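9 de agosto de 2022

Retomei o álbum sanfonado. Miolo em papel Pravwood, 200 g/m², cortado em tiras de 625 mm. Vinco a cada 62 mm, sobra de 25 mm na ponta para a aba de colagem. A primeira tira abriu na dobra — vinquei contra a fibra. Refeita. 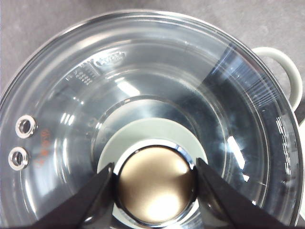
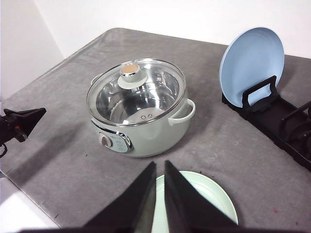

Tampa de vidro, nas duas.

Colagem

Cola Tranov na aba, fita Akolgo nas emendas da capa. A cola puxa rápido demais com este tempo seco; a segunda aba ficou 1 mm fora de esquadro. Descolei com espátula e perdi um pouco da face do papel. Vai ficar coberto pelo bolso.

Carimbos

Tinta Griston cinza sobre o papel cru: impressão falha no centro do carimbo grande. Com base de espuma por baixo melhorou. Não usei pó de relevo, deforma a folha e a sanfona deixa de fechar rente.

Prensado sob os dicionários até amanhã. Falta furar a capa, passar o elástico e cortar as etiquetas. Verificar antes se ainda há ilhoses — os da caixa pequena são curtos para duas camadas de cartão.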